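**Matte finish** is a surface finish that reflects little or no direct shine. Light that strikes a matte surface is scattered in many directions, so the surface looks much the same from any angle and gives no clear image of the objects around it. The term is used of paint, paper, fabric, ceramic glaze, plastic, glass and metal. The opposite quality is called gloss. Finishes that fall between the two go by names such as eggshell, satin and semi-gloss, and the limits of each name differ from one maker to the next.

## Cause

Whether a surface looks matte or glossy depends mainly on how rough it is on a very small scale. A polished surface sends most of the reflected light away at the same angle at which it arrived. A rough surface has many tiny slopes that face different ways, and each sends light in its own direction. The roughness is often too fine to feel with a finger.

Some light also enters the material, is scattered within it and comes back out. This is the part that carries most of the color in a painted or dyed object. On a matte surface it mixes with the light scattered at the surface itself, and for this reason dark colors often look paler in a matte finish than in a glossy one. Wetting the surface fills in the small hollows and makes the color look deeper until the water dries.

## Methods

### Coatings

Paint is made matte by raising the share of solid particles in it or by adding a flatting agent, commonly a fine silica powder. As the coating dries it shrinks around the particles and leaves an uneven skin. Coatings with a very high share of solids are flat but tend to be weaker, and some leave a chalky mark on the hand.

Storage matters as well. Flatting agents sink over time, and a can that has not been stirred to the bottom may give a glossy first coat and a flat second one. Drometti, a paint maker based in Lunside, printed a stirring notice on the lids of its flat wall paints for 12 years before changing to an agent that settles more slowly.

### Molded plastics

A molded part takes its surface from the mold. To produce a matte part, the inside of the mold is blasted with grit, etched with acid or cut with a spark. Material, pressure and mold temperature all affect the result, and two parts made from the same plastic may differ in shine if they come from different molds. A worn mold gives patches of uneven gloss, which can often be corrected by blasting it again.

### Glass and ceramics

Glass is made matte by acid etching or by blasting. A ceramic glaze becomes matte when fine crystals form in it during slow cooling, or when it is fired too low to melt fully. The second kind is less durable and may stain. Tile from the Skerum works was known for a dry gray glaze of the first kind, and a set of 80 sample tiles is kept in the Lunside town museum.

### Paper

Uncoated paper is matte by nature. Coated papers are given a matte face by using coarser pigments and by leaving out the final pressing between rollers. Matte paper is easy to read under a lamp, although printed blacks look weaker on it than on glossy stock.

## Measurement

Gloss is measured by shining a beam at a surface at a fixed angle and recording how much light is reflected at the matching angle. A steep angle of view works well for glossy samples, while a low, grazing angle is used for matte ones, which differ very little from each other when seen from straight above. Readings are given in gloss units and compared with a standard of polished black glass.

In workshops without a meter, samples may be judged by eye against a set of cards. The Chu card set, used in furniture shops in the Lunside area, has 37 steps from dead flat to full gloss.

## Use in product design

Matte surfaces are common on the outer shells of appliances, tools and office equipment. They hide small dents, flow marks and fingerprints better than gloss does, and they cause less glare under ceiling lights. A change of finish is also used to set one part off from another – a flat main shell may be joined to trim with more shine, even where the two are close in color.

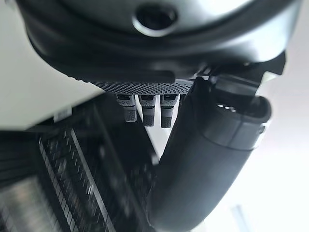 *Smooth matte gray housing with a black, slightly glossy rim.*

Soft-touch coatings are a related group. They are flat in appearance and feel rubbery or velvety. Some types break down with age and become sticky.

## Care and wear

Repeated rubbing polishes a matte surface, and the shiny spots this leaves are known as burnishing. Burnishing is common near light switches and on the keys of keyboards. It can seldom be reversed on paint, and the usual remedy is to recoat the whole panel. Wax and polish should not be used on matte coatings, as they fill in the surface and leave streaks.

## See also

- Eggshell finish
- Frosted glass
- Gloss (optics)
- Surface roughness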